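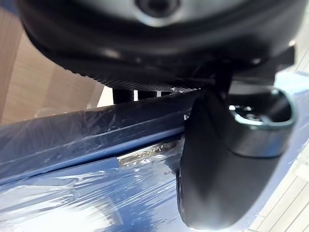 Greltard Handling Group, bench notes

January, started 9:40 in the morning, wrote most of this after lunch

OK, catching up on the notebook before I forget which file is which. The job this month is still the teaching comparison for Bruvico: same arm, same task, two ways of showing it what to do. One is hand guiding (grab the arm, push it through the motion), the other is driving it from the leader handles with the wrist view up on the monitor. I did hand guiding first, and my shoulders can confirm that.

The contact part of the task is the one I care about. Come down on the blue piece, touch it with the finger near the end of the bar, keep touching, back off the way you came. Easy to say! The piece still has its clear plastic on and I'm leaving it that way, partly so we don't scuff it and partly because Bruvico's own parts turn up wrapped and somebody over there will ask. The plastic throws a lot of glare into the wrist view, long white streaks along the creases, and they slide around whenever the wrist tilts. I don't know yet how much the policy minds. I mind it plenty, trying to judge depth from the monitor.

Hand guiding notes. The arm is in free-drive with gravity compensation on, and it feels light until you get low, where the elbow wants to swing out and you end up steering with your hip. I kept catching myself gripping the housing too close to the finger, which puts my knuckles in the recording. Three demos went in the bin for that. If you're taking over from me, hold it higher up, above the housing, and stand to the side. Your hand will feel clumsy up there for the first few tries and then it won't.

The other thing with hand guiding is that the force numbers are junk while you're holding on. The wrist sensor can't tell my push from the part's push. I knew that going in, but seeing the traces next to each other is still a bit of a shock. My plan is to replay each path with hands off and record force on the replay. Kramer (the logging script, for anyone new) has a replay flag for this, and please check that it's set, because the default is off and it'll cheerfully save an empty force column.

Remote driving went better than I'd feared. Lag is fine. Scaling was too high when I started, so every little wobble of mine came out as a big wobble at the finger, and I dropped it down until I could creep. For the approach I like it faster, so I've put the scale on the foot pedal: up for travel, down for contact. It took some getting used to and I pressed it the wrong way more than once (sorry, bench).

Target is 30 good demos for each method. Episodes are capped at 700 steps and the slow creeping ones run right up against that, so I'm going to trim the idle bit at the start where I'm just settling my hands. No trimming at the end! I want the retreat whole, all the way back to the start pose. Last month's set had the retreats chopped and the policy came off the part sideways, and that was a very sad afternoon.

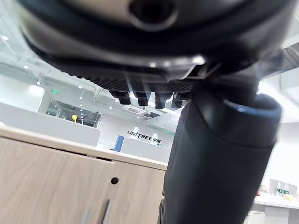 Wrist view, looking out over the cabinet toward the glass room.

Higher poses like that one are a different headache. Once the wrist looks out across the office you get ceiling lights, the glass room, desk partitions, the wall logo, the lot, and hardly anything that helps with the task. I'd like to know if the policy latches onto the background. Cheap test: train once with the upper poses in and once with them masked, then compare. I've added it to the list under the lighting check.

Bits and pieces for whoever's next on the arm:

Start pose is saved in Oltico as "teach_high_2". Ignore the plain "teach_high", it sits too close to the countertop for my liking.

File prefix is HG for hand guided and RD for remote driven. A few early ones of mine say RM. Those are RD too, I'll rename them.

Write a line in the log for every demo you throw out and say why. "Bad" isn't a reason (I'm looking at my own handwriting as I write this).

Swap operators when you get tired. My late demos are visibly lazier than the early ones, with a big lazy arc on the way in, and I'd sooner have fewer and cleaner.

Still open: do we mix the 2 sets for a third training run or keep them apart? Bruvico only asked for the comparison, but I'm itching to try the mix. Also need to ask what contact force they consider too much, as I've been going by feel so far.

Stopped at 4:15 with the remote set unfinished. Arm parked, free-drive off, pedal is under the desk.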